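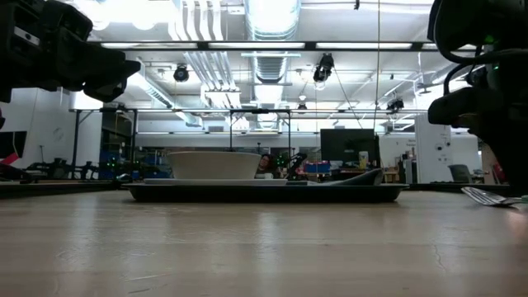

White bowl and plate on the gray tray, with the fork waiting on the table beside it.

Setting a tray, and looking after the table under it

When I wrote about packed lunches in October, I had more letters about one throwaway line on supper trays than about anything to do with lunches. Mutua Muli wanted to know what size of tray I meant, and Kerubo Kaijage asked whether I really put a plate under a soup bowl on a weeknight, which I do, and I will get to why. So I have gathered up everything I know on the subject, and some things I only think I know, and you may take what suits your house.

Choosing the tray

A rectangle is easier to live with than a round tray. It sits square to your body when you carry it, it stands on edge in a cupboard without rolling, and the corners give you somewhere to put the salt. I like a raised edge, but a low one. A high edge catches your wrist every time you reach for your bread, and a tray with no edge at all is just a board with ambitions.

As for color, dark gray has served me well for years. White dishes look handsome on it and it doesn't show tea. It does show flour and dust, I'll admit, so if you bake a great deal you may want something paler. Before you buy, measure the inside of the tray (the flat part, not the rim to rim number on the label) and then go home and set your widest plate next to your tape measure. I once brought home a lovely tray from Rotich, our little housewares shop, and found that my dinner plates rode up on one side like a boat on a beach. Back it went.

The plate under the bowl

Now then, Kerubo's question. A flat plate under a wide bowl gives you a place to put a spoon down, it catches the drip that always runs down the outside, and it gives you something cool to hold if the bowl has just been filled. It's one more thing to wash and I have never once been sorry. Choose a plate with a flat middle that the foot of the bowl can sit on squarely. If the bowl slides about, put a folded paper napkin between the two, or a square of damp dishcloth if you're going up stairs.

Wide bowls with sides that flare are my favorites for stew and noodles, but they slop sooner than straight ones do. Fill them two thirds of the way and bring seconds. You'll be thanked for the seconds anyway!

Loading and carrying

Put the heaviest thing down first and put it near the middle, or a touch toward the hand you trust more. Everything else goes in around it. Tall glasses travel badly, so I fill them at the table or use a short tumbler. Forks and knives I lay down last, and if the tray is crowded I carry them over separately and set them on the tabletop to the right, where a hand goes looking for them.

Walk at your ordinary pace and look where you're going. Looking at the soup makes it worse - I can't explain it but every waitress I've ever met will tell you the same thing. My friend Caroline Were waited tables at a place called Pekov when she was young, and her rule was to get both thumbs out of the inside of the tray before taking the first step. I've kept to that ever since.

Setting down on a pale wood table

Light wood is cheerful in a room and forgiving about crumbs, but the shinier the surface, the more you see of every ring and scratch when the lights are on overhead. Set the tray down flat, all four corners together if you can manage it, and don't push it across the table afterward. Grit gets underneath. If you need to turn it around, lift it.

Feel the underside of the tray once in a while. If it's rough, felt dots will fix it. I use 5 on a big tray, one at each corner and one in the center so it doesn't bow under a heavy pot. Stick them on a clean dry surface and leave them overnight before you use the tray. They'll come off in the dishwasher, so wash that tray by hand.

Wipe the table with a cloth that's been wrung out hard, going along the grain, and then again with a dry one. Never spray straight onto the wood. For a greasy patch, one drop of dish soap in a bowl of warm water is plenty, and then a clean damp cloth to take the soap off again.

Thin cracks

A fine dark line in a wooden top isn't a disaster, and it's no reason to hide the thing under a cloth for the rest of its life. What makes it look dark is very often just dirt. Go along it with a soft dry toothbrush, then the brush attachment of the vacuum, and see what you have. You may find you don't mind it.

If you do want to fill it, a soft wax stick is the gentlest way. Hold two shades up against the wood in daylight and take the darker one if neither matches. Rub it across the crack, scrape the extra off with an old plastic card, and buff with a rag. Keep hot dishes away from that spot afterward. A crack that you can catch a fingernail in, or one that's longer every winter, wants glue and a clamp, and possibly somebody who knows more than I do. Nazmiye Yalçınkaya wrote that hers stopped spreading after she moved the table away from the radiator, so try that before you spend any money.

If you'd like to smooth an old finish that has gone sticky, 300 grit paper and a very light hand will take the tackiness off. Test underneath first, where it won't matter.

Keeping forks bright

Dry them right away with a towel. Air drying leaves spots, particularly if your water is hard like ours. For spots that are already there, a soft cloth with a little white vinegar, then a rinse, then the towel again. Get the cloth down between the tines, where egg likes to hide. I don't use scouring pads on flatware at all, they leave tiny scratches that you'll see every time the fork catches the light.

Napkins

Dark napkins go nicely with a dark tray, and they forgive tomato sauce. Wash new ones by themselves the first couple of times and use cold water. Faith Waweru irons hers while they're still damp and stacks them under a heavy cookbook, and they come out as crisp as anything you'd see in a restaurant. Mine get smoothed flat with my hand and hung over the oven door, and they're perfectly all right.

Storing

Trays on edge, in the narrow gap beside the stove or the fridge if you have one, with a sheet of newspaper between two that might rub. Bowls should be stacked no more than four high, rims clean and completely dry. If a plate is your good one, put a coffee filter on top of it before the next goes on.

Next time I'll be answering the pile of questions on oven racks, including the one about the bathtub.

Posted January 20, 2026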